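Wrist kit on test: a talk with Michalis Spanos of Hakora

Caught Michalis Spanos on a Friday, late, between two calls. He runs support at Hakora, the small outfit that sells a gripper and wrist camera kit for light robot arms. Coffee going cold, phone face down. We had the kit for most of August and I had a list of gripes. He took them well, mostly.

First thing I wanted to know was who buys it. Labs? Factories?

"Neither, really. Repair shops, small packing rooms, a few schools," he said. "People who already have an arm and are sick of the gripper that came with it. They want to see what the fingers see, and they want it working by lunch."

Did we have it working by lunch? No. Bolting it on was quick, the cable took longer. The adapter plate fits two arm families and ours was the second one, the one with the thin page in the manual. Spanos winced at that.

"The manual is behind. I know. Dionysis is rewriting it."

That's Dionysis Michailidis, who drew the fingers. Joined us by phone for ten minutes, from a car park by the sound of it.

I asked him about the shape. Our old gripper was a plain parallel type, square blocks, and it hid half of what it was picking up.

"Square blocks are fine if the camera's on a post," Michailidis said. "Put the camera at the wrist and they're a wall. So we taper. Wide at the base where the load goes, narrow at the tip. You should be able to see the cloth or the part right up until you close."

And the slots in the tips? I assumed they were for saving weight.

"Everybody says weight! It's for the pads. A rubber insert clips in there if you need more grip. Leave it open if you don't."

We left ours open the whole month. Worked on most soft stuff, less so on anything slick. The inserts are extra, which annoyed me, and I said so. Spanos wrote it down, or wrote something down.

Focus came up next. The near end of the fingers goes soft in the picture, and it bugged me on day one. Michailidis says thats a choice. The lens is set for the tips and just past them, and the bases can blur all they like. By the second week I'd quit noticing.
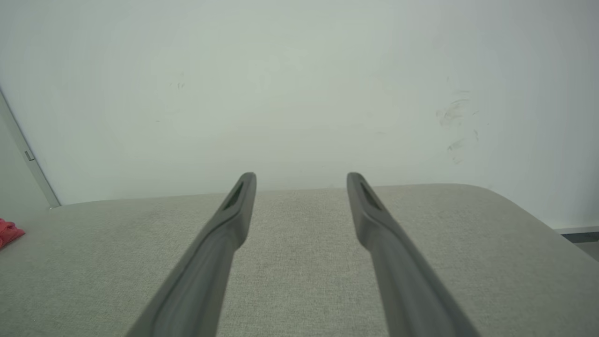

What it costs and what you get

The full kit is 3000 dollars. Fingers, camera, adapter plate, one cable, the software. A spare pair of fingers is 200, and Spanos thinks most buyers should get one.

"They're plastic. Hit the table hard enough times and you'll want new ones. I'd sooner sell you a finger than have you send back a motor."

Fair. I asked about the Nusix kit, which comes up every time people talk about this stuff.

"Good kit. Heavier. If you're lifting castings go buy it, I'll give you the number."

Software is the weak spot for me. Opening width resets when you unplug, so you set it again every morning. Spanos says a fix is in testing and wouldnt give me a date. Support is by email, and they did answer ours the same day, both times.

Last question, would he change anything?

"The cable," he said, before I'd finished asking. "Longer, and a plug that only goes in one way."

Then his phone buzzed and he was off. We're keeping the kit through the fall, with the inserts this time, and I'll post again when the software update lands.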